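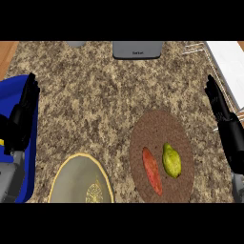 Setting up a simulated kitchen counter for a two-arm build

Before any metal gets cut for the Prondside bench, the counter layout is checked in simulation. The arms are expensive to move once bolted down, and a bad mounting distance shows up in the simulator in an afternoon. The steps below assume the arm models are already imported and both hands respond to joint commands.

1. Measure the real counter

Measure depth, height and the clear width between fixed items. Write down anything that will stay put: appliances at the back, the dish rack, the cabinet side. Model these as static bodies with simple box colliders. A wire rack needs more care. One box around the whole rack stops the hand from reaching between the rods, so use thin capsules for the outer wires and leave the inner ones visual only.

2. Place the arm bases

Set the bases to mirror each other across the center line of the counter. Start wide and move inward in 2 cm steps. At each step, run both hands to the middle of the counter and log the closest distance between forearms. Stop when that distance falls below 6 cm, then back off one step.

3. Set the rest pose

The rest pose is hands open, fingers pointing away from the bases, nothing held. Keep the middle of the counter clear so that every task starts with unobstructed travel. Save the pose by name in the Roler config. Do not rely on the joint values left over from the last run.

4. Add the objects

Use items with different shapes. A sweet potato and a pear on a board are a good first pair: one is long and can be gripped across its width, the other tapers at the neck and tends to roll when the fingers close unevenly. Leave a narrow gap between them. A shallow dish beside the board serves as the drop target.

Set mass and friction for each item separately. The default friction in Inlow is too high for produce and hides slips that will appear on the bench.

5. Fix the view

Mount the virtual camera between the arms, looking down at the counter. Both hands should be in view at rest. If the output is padded to a fixed size, the black bands carry no information; crop them before passing frames to anything else.

6. Run the check

Run 5 pick attempts per object with each hand. Between attempts, reset the objects to their saved positions and let them settle before sending the first command. Record contact force, final object position and any collision with the rack.

Rack collisions on one side only usually mean the base on that side is too far forward. Move both bases back together to keep the symmetry, then repeat from step 2.

Files

Base offsets, rest pose and friction values are in the Đoàn layout folder, one text file each. Lengths are in meters, angles in radians.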